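Small bedroom, bed and sofa, stuff always ends up on the floor
Forum: Home & Storage > Small Spaces

italo_c
Posts: 19

So we finally squeezed a sofa into the spare bedroom, across from the bed, and I love it, except now the strip of carpet between the two is where everything lands. Wrappers, drink bottles, bags, whatever guests had in their hands when they sat down. My brother-in-law Mattes stayed for 9 nights in September and I swear I picked up after him every morning (sorry Mattes, I know you read this forum).

There's no room for a nightstand on the sofa side. I've been looking at the Savau rolling cart but it's 2 inches too wide if I want to open the closet all the way. What do people do in a room like this?

ruoxi_z
Posts: 204

Get a trash can in there before you buy any furniture. I had the same layout in my last apartment and the closest trash can was in the kitchen, so of course no guest ever walked over there at midnight with a candy wrapper. I put a little one from Holtedier at the foot of the bed and the wrappers just stopped.

Bottles are a different story. People want to keep those close by.

pmarciniak
Posts: 61

I'd skip the trash can. We tried it and all we got was a trash can that needed emptying and smelled like banana. What works at our house is one soft bag that lives in the guest room – you walk through, everything off the floor goes in, and you sort it out in the kitchen. Takes me nearly 3 minutes and the room is done.

It has to be a floppy one though, so you can shove it under the bed when you're finished.

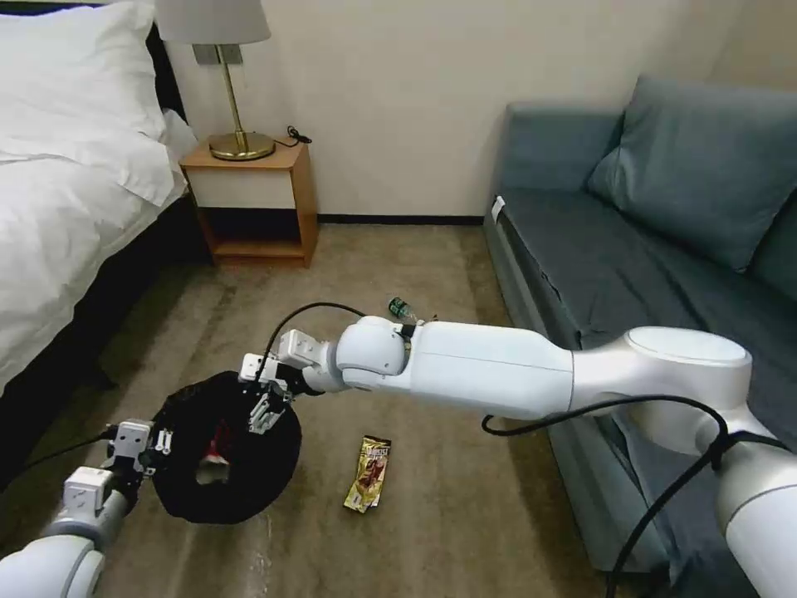 Last edited by pmarciniak on 2023-11-03, reason: added pic

The black one is the kind I mean, with something red and white already in it. The gold wrapper on the carpet and the little bottle with the green label are exactly the sort of thing I'm talking about. Beige carpet shows all of it, too! With a dark rug you could probably go a week before it bothered you.

italo_c
Posts: 20

Ok, that is pretty much my room. White duvet, dark bed frame and everything. How do you keep the bag open, though? Mine folds shut the second I let go of one side and then I'm chasing the opening around with a bottle in my other hand.

pmarciniak
Posts: 62

Two hands on the rim for a second, get it into a ring, then set it down gently. It'll sag but it should stay open enough. Or fold the top edge over once like a cuff.

ruoxi_z
Posts: 205

Still think this is treating the symptom. You're walking around with a bag every day picking up after adults. And do you really sort it in the kitchen, or does it sit by the door until Thursday's trash and Friday's laundry are both in there?

pmarciniak
Posts: 63

...it has sat by the door, yes. Once a charger got thrown out. I still prefer it to the banana smell.

zhenhua_x
Posts: 8

Could you do both? Small can with a lid for wrappers, bag for everything else. And for the drinks, a sofa arm caddy, the kind that hangs over the side. I have a Clolero one and it holds a bottle and a phone fine, but don't put anything heavy in it or it slides off.

italo_c
Posts: 21

Hadn't thought of a lid. I'm going to try the can first, and if Mattes defeats it I'll get the bag. Zhenhua, does the caddy leave marks on the fabric?

zhenhua_x
Posts: 9

Not on mine, but my sofa is pretty rough material. I'd check underneath it after a few days.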